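Hi all, and hello to the Brisell folks who asked to be copied on these now,

Second update on the handling rules project. The short version is that we have a draft, people are using it, and one part of it is driving everyone a little crazy. I'll get to that.

When Lollier agreed to pay for this work we promised you a set of plain house rules for running the arms at the Serkon site, something a new operator could read over a cup of coffee. The old binder ran to 40 pages and I never met anyone who'd finished it. The new draft is 6 pages, and I'm still hoping to lose one more (the glossary, probably).

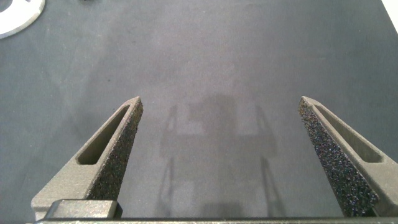 Mekonnen, 27 February 2023

Rule 2 is the one people like best: every run starts with the jaws open and nothing between them, and the operator looks at the wrist camera view before pressing go. Both fingertips have to be in view, with clear mat in the gap. It takes a few seconds! We also ask for a look at the grip pads while you're there. The dark gritty lining is what does the holding, and a worn patch is much easier to spot with the jaws apart.

Rule 5 is the troublemaker. It says anything that isn't part of the job stays outside the pick area, and we can't agree on where the pick area ends. Valentin Schwaiger wants the whole mat counted. I'd be happy with a taped line, so that a dish or a part waiting its turn can sit out by the edge. We tried his version for five shifts and operators kept walking things back and forth, which I didn't love. We're trying mine next and I'll report back fairly, I promise.

Shadows came up too. The arm throws a soft one right in the middle of the mat, and two newer operators asked if they should stop for it. They shouldn't, so there's now a line about it in the draft.

Money is fine, we're under on printing and a bit over on training hours. What I need from you is a yes or no on moving the outside review to September. Valentin has the reviewer's dates and can send them along with the marked-up draft.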